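The Night Boat to Bruladden

Words: Ismael Lacerda

Six in the evening, Chisholm harbour, rain going sideways. The ticket office is shut but there's a light on and a hand comes out of the hatch and takes my money anyway. No receipt. Foot passengers go up the side, lorries in at the back, and the whole thing smells of diesel and chips.

I'd wanted to do this crossing for years. The slow one, the overnight, the one everybody's gran took before the airport opened. It still goes, just. Three sailings a week in summer, 2 in winter, and on the night I went there were 64 of us on a boat built for 769.

So you get the run of the place. A whole lounge to yourself if you want it. Brown carpet, bolted down chairs, a fruit machine nobody had switched on. The bar opens when the engines start and shuts when the barman gets tired, and he'd been up since four.

Dirk Kuhlmann has been taking the boat since he was a boy. He sells clocks, old ones, and carries them in a suitcase wrapped in jumpers. "You can't put a clock on a plane," he told me. "Well you can. But it sulks." He had soup in a flask and a pillow from home, and he'd picked his bench before I had even found the stairs.

Cabins are down on the second deck, below the cars. Narrow bunks, thin blanket, a sink the size of a cereal bowl. Mine hummed. I lasted until almost midnight then went up and lay across four seats like everyone else. Much better. Somebody was snoring in perfect time with the engine.
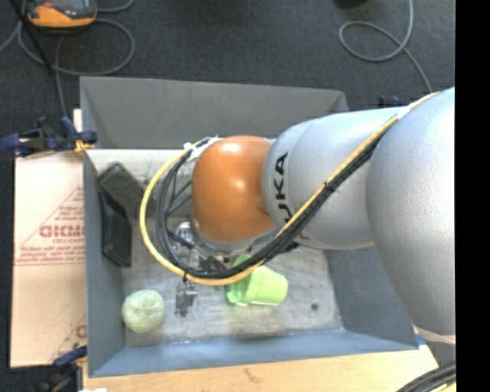 Do you need to book a cabin?

Only in the school holidays, when families take the lot. Any other week you can ask at the desk once you're aboard and they'll hand you a key, usually cheaper than it was online.

Food, then. The canteen does one hot dinner and when it's gone it's gone. Mine was sausages, peas, a gravy with real ambition. Breakfast is better - eggs done to order, toast as long as you keep asking, tea out of an urn. Bring fruit. Bring a book too, the signal goes as soon as you pass the Candside light and doesnt come back until morning.

And it's rough, some nights. Ours wasn't too bad. A long slow roll off Imine, cups sliding about, one door banging until a deckhand wedged it with a folded newspaper. Dirk slept through the lot with one arm over the suitcase.

I went outside at five. Cold enough to hurt. Black water, then grey water, then a line that might of been cloud and was land. A woman in a dressing gown came out, had a look, said "there she is" and went back in. No other announcement until we were nearly alongside.

Bruladden at that hour is gulls and a bakery. The bakery opens early for the boat and always has. Queue straight off the ramp, lorry drivers first, seeded rolls still too hot to hold. I ate two on the harbour wall with my bag between my feet.

The return sails at seven the same evening. I'd meant to fly home. Went back to the hatch instead and asked for a single, no cabin, and got to the lounge early enough for a bench by the window.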